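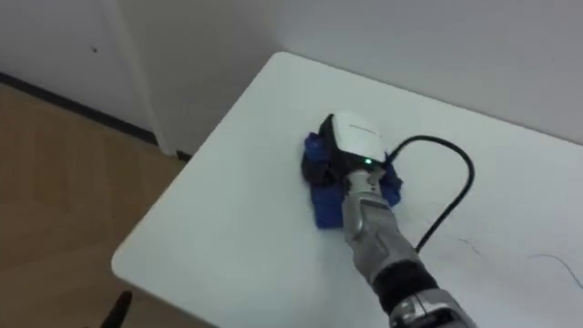

## Washing, mostly

May 2025 and I have still not finished the utility room. Started it last August. Anyway. Quick one tonight as I've got bread in and the timer's going to go.

Several of you asked how the cloths thing is going. The cloths thing, for new people: we stopped buying kitchen roll. Cold turkey, no ceremony, just didn't put it on the list. I cut up two old bath sheets and a flannel nightie that had gone at the elbows, hemmed some of them, gave up hemming, and that was us.

Verdict: mostly good. Some grumbling. Fergal still asks where the kitchen roll is, in the voice of a man who knows.

What I got wrong first. Softener. I'd been putting it in with everything for years out of habit and it makes cloths useless, they just push the water round the worktop. Stopped the softener, ran them all through a hot wash with soda crystals, twice, and they started drinking again. If yours are smearing, try that before you bin them.

Second thing. Drying. We have no tumble dryer and the house in Jenevbridge is damp from the knees down, so anything folded before it's properly dry smells like a pond by the next morning. I now leave them flat overnight on whatever's going. Back of a chair, top of the boiler. Then fold.

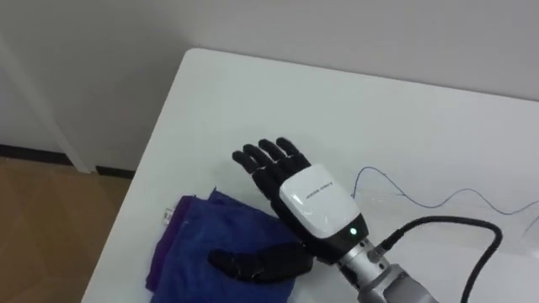 Blue one, folded.

Folding, while I'm here. Aisling Nic Aodha does hers in thirds and stands them up in a drawer like files, and I did try it. Lasted nine days. I fold in half, and in half again, and chuck them in the basket by the sink, and the children fish out what they want and leave the rest in a heap. Thirds would not survive Éabha. She is at the age where a basket is a hat.

Colours are worth bothering with though. Blue for surfaces, anything stripey for floors and shoes, and the grey ones never ever go near food. I had this written on a bit of card inside the cupboard door. It fell down, we all know it now, I haven't put it back.

Numbers, for Carolina Mota who asked in the comments. We have 21 in rotation. Any fewer and I run out before wash day if somebody has a cold. I priced up the nice waffle ones from the shop on the corner and it came to £53 for a set, so no. Old towels. Old towels forever.

Stains: tomato comes out on the line if there's sun. Turmeric doesnt, not ever, not for me. Beetroot is fine weirdly. Coffee depends how long you ignored it.

I also had a go at Climeo, which is the app Aoife Heffernan keeps on about, where you put in your wash loads and it tells you when to run them. It kept wanting me to do a wash at four in the morning. The machine is under my bedroom. Deleted.

The other half of all this is surfaces, which I wasn't expecting to have opinions on. When you've only got cloths you notice how much stuff you have to lift up before you can wipe. So I've been taking things off. The toaster went in the cupboard. The fruit bowl went to the window. The post goes in the drawer or it goes in the recycling and there's no third place, I was very firm, and then I put my library books on the worktop the same evening.
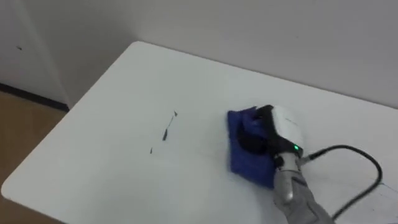

White table, nice rounded corners.

I do like a pale surface for this. Shows every crumb, which is annoying for a week and then it sort of trains you. Our old table was dark and I swear we were eating off last year's toast. White does go yellowy if you leave a teabag on it, so bicarb and a bit of water, leave it for as long as it takes to have a cup of tea, wipe off. Don't use the green scourers. I've done that, you get a dull patch and you'll look at it every single day.

Corners as well. Rounded all the way please. I have a bruise on my hip in the exact shape of the sideboard. 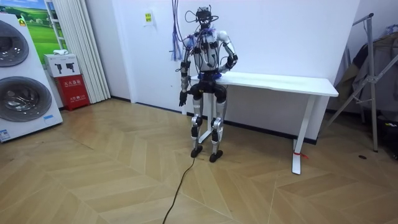

The long table, with the herringbone floor.

Floors I'm less good at. I'd love herringbone, Hayes side of the family have it in the hall and it hides the fluff beautifuly. We have lino. Stripey cloth, warm water, tiny drop of vinegar, on my knees with the radio on. The mop's head came off in March and I haven't replaced it.

Still to do: pegs, a proper hook for the wet ones, shelf over the machine. I've been told there's a place called Nerurik that does the fold-down racks and posts them flat, has anyone had one? Does it hold a wet duvet or is it a sock rack. Tell me before I spend money.

Timer's gone. Bread.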